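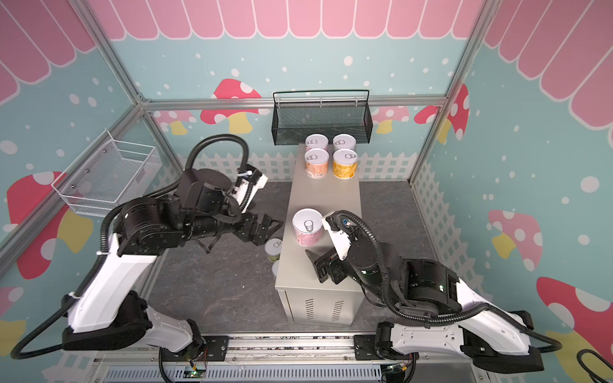
Two robot arms and a metal cabinet with cans on it, inside the mushroom room at Cleduvgate.

How do you teach a robot to move a can?

You learned to pick up a cup when you were very small. You tried, you dropped it, and you tried again. A robot arm has no such memories. Somebody has to show it, and the showing must be done many times.

In our workshop at Cleduvgate we have two arms which stand side by side on one long rail. We call the pair Clovenent. The job we are teaching is simple for you: take cans from the floor, put them on the cabinet, and keep them close together.

The person who shows the job is called the operator. The operator does not touch the cans. He or she holds two handles, one for each arm. When the left handle moves, the left robot arm moves in the same way. When the operator squeezes the handle, the gripper closes. A gripper is the robot's hand, and ours has only two fingers. This kind of control from a distance has a long name, teleoperation. "Tele" is an old Greek word for "far".

Seeing with the wrist

There is a small camera near the wrist of each arm. It sees the fingers of its own hand, and often it sees the other arm too. The operator looks at these pictures on a screen, together with a picture from a camera which does not move.
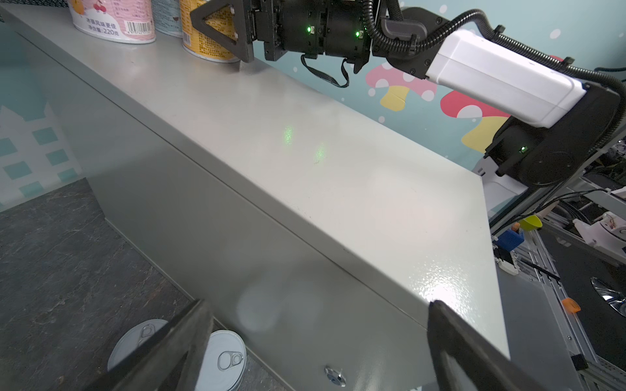

Seen from the wrist: the robot's own two fingers at the bottom, and the other arm at the top.

From the wrist the world looks strange at first. The cabinet can be crooked, and the floor can be on the side. New operators need 14 practice turns before we start to save their work.

What is saved?

One complete try is called a demonstration. During each demonstration the computer writes down two things again and again: what the cameras see, and how every joint of the arms is bent. A joint is a place where the arm can bend or turn, like your elbow.
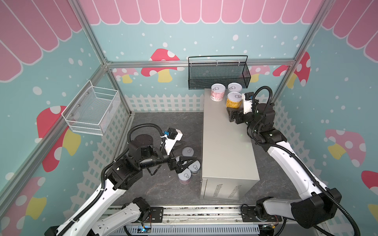

Mistakes are interesting for us also. If a can falls over, the operator may stand it up again, and we keep that try. In this way the robot can learn how to repair a mistake. But if the operator stops in the middle to drink tea, we throw the try away!

We have now recorded 1,139 demonstrations for the can job, and 912 of them were good enough to keep. After this a computer program studies them all. It looks for the connection between the pictures and the movements. Then the operator puts down the handles and the program moves the arms alone. 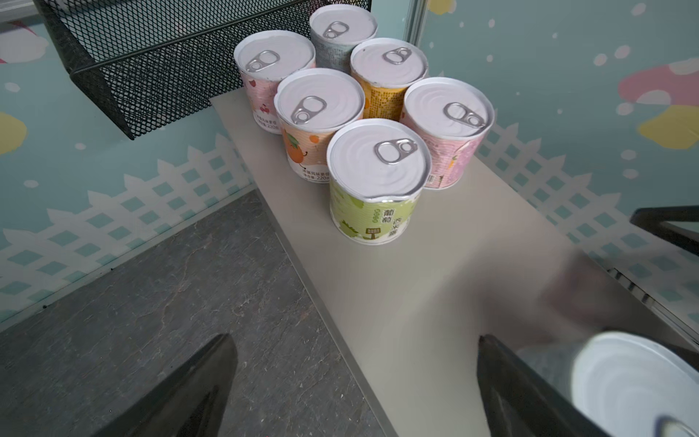 The program must also manage when things are a little different. For this reason we change the places of the cans between tries. If they always stood in the same places, the robot would learn only those places, and it would be lost when you pushed one can to the left.

Try it at home

Ask a friend to close their eyes and be the robot. You are the operator. Stand behind and move their arm gently by the elbow and the wrist until they can take a plastic cup from the table. Then let them try alone, still with closed eyes. Move the cup a little and let them try once more.

Words to remember
Gripper: the hand of a robot
Joint: a place where the arm bends or turns
Operator: the person who controls the robot
Demonstration: one try that shows the robot the job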